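Home and Kitchen > Feeding a full house > Tips
Malte Schwerdtfeger, July 4, 2026
Last updated: September

Quick one, typed between lunch and the school run. People keep asking how we manage the kitchen at the children's home, mostly other homes, a few foster carers with big families. So, notes. No order. Steal what you like.

Breakfast first. Lay it out the night before, bowls upside down, spoons in a mug, cereal in tubs with lids. Milk stays in the fridge until the first child is actually sat down. Porridge oats go in a pan with the water overnight, lid on, in the fridge, and in the morning it only wants heating and stirring. Salt in at the start, sugar at the table, or you'll have the small ones asking for more before they've tasted it.

Bread. Freeze it sliced. Take out what you need at bedtime, leave in the bag on the side. Ends go in a seperate bag in the freezer door and become breadcrumbs at the weekend. Bread sauce, stuffing, the top of a fish pie. We hardly ever buy crumbs.

Rice for 18 is a nuisance in one pot. Do it in the oven. Deep tin, rice in, boiling water over, foil on tight, leave it alone. Fluff with a fork when it's done. Nothing stuck, nothing to scrub, and the hob's free for the stew. Left-over rice gets spread on a tray to cool fast, then fridge, then eaten next day or binned. No third day. I am strict on that one.

Beans and lentils. Soak a big batch, boil hard, freeze flat in bags. Flat bags stack like books and thaw while you chop the onion. Label them. You think you'll remember. Masking tape and a biro, nothing fancy, the posh labels fall off in the cold anyway.

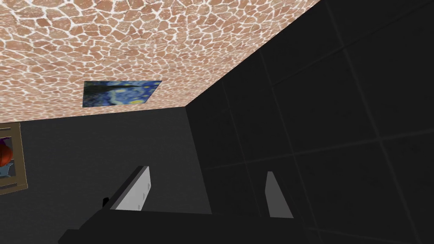
Onions, while I'm on it. Chop a whole sack in one go if you've got two pairs of hands, cook them down slow in a bit of oil, freeze in muffin tins, pop out and bag up. One lump per four people is right for most stews. Makes tea on a bad day very nearly quick.

Donated food. Lovely to get, but sort it the same day or it takes over. Dates facing out, oldest at the front. Anything bulging, rusty at the seam or without a label goes straight out, however kindly it was given. Tins with a small dent in the side are fine. We keep one shelf for odd things (the artichokes, the water chestnuts) and on a Friday the older ones are allowed to pick something off it and work out a meal. Some horrors. One very good curry.

Keep a donations book by the back door. Who, what, when. Thank you card the same week or it doesn't get done. Let the kids draw on them if they want to, don't make them.

Allergies. List on the inside of the cupboard door, big writing, changed the hour a new child arrives. Own chopping board, own toaster if it's bread that's the problem. And tell the weekend staff in person. A note is not enough.

Money. Our food budget was £1189 last month and we came in under it, just, and that was down to mince going half and half with lentils and puddings being fruit on weekdays. Write the week's meals first and the list second. Shop from the list. Don't take hungry teenagers. I took hungry teenagers once.

New arrivals, and this is more important than the rice. Ask what they like to eat, the first night. Make it if you possibly can, even if it's beans on toast at ten o'clock. Leave a fruit bowl out that no one has to ask for. Some children will take food up to their rooms and hide it. Don't make a scene. Give them a tub with a lid and their name on it, top it up with crackers and a banana, and check it quietly when you change the bed. It tends to ease off. With some it takes a long time.

Laundry. Name tapes in everything, socks included. Mesh bag for each child's socks, bag goes in the wash done up, comes out done up, and goes back in the right drawer. Wash a comfort toy only while the owner is at school and only if you've said so first. Get it dry before they're home. Never change the powder without warning either, the smell of things matters to them more than you'd think.

Wet beds: two sets of protector and sheet, one on top of the other. Pull off the top set in the night and the bed underneath is made. No lights, no fuss, everyone back to sleep. Bicarb on the mattress in the morning, leave it as long as you can, hoover.

Felt pen on the wall. Try a damp cloth with a drop of washing-up liquid, then toothpaste (the white sort, not gel), then paint. Keep a jam jar of the wall paint with the room written on the lid.

Chores. Rota on the fridge, three jobs each a week, no swapping after Wednesday. Cooking counts as a job and is the one they all fight over so it goes round strictly. Washing up is done in pairs. Put the radio on.

Knives. Sharp ones locked away, yes, but teach them to use one properly as well, with you stood next to them. They'll be leaving for a flat of their own one day and they need more than pot noodle. Our leavers get a box: a decent pan, a peeler, wooden spoon, tin opener, tea towels and a notebook of the meals they liked here, in their own writing where we can get it.

Right, school run.
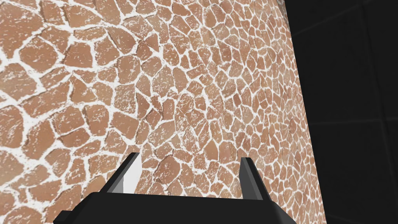
PULLAMER, September. Adding a bit as the new term's started and I've had some post.

Packed lunches. Make the fillings on Sunday, assemble the night before, everything except tomato, which makes it soggy. Line the boxes up in the order they leave the house. Name on the lid AND the bottom, lids wander. Frozen carton of juice in the middle keeps it all cool and is drinkable by dinner time.

The lady from the home at Boven wrote to say she does her oven rice with half stock and a bay leaf. Tried it. Better than mine.

Somebody else asked about the slow cooker. We've got one and it's too small for the full table, but good for overnight apple sauce. Peel, chop, splash of water, low, lid on. 10 minutes with a masher in the morning if you like it smooth.

Uniform. Hem by hand with big loose stitches so it comes down again in spring. Iron-on patches inside the knees of trousers before the first day, not after the first hole. Shoes get named under the tounge, where it doesn't rub off.

Homework at the kitchen table while tea's cooking works for us. Toast first. Nothing gets done before toast.

More when I've a minute. Batch of soup on.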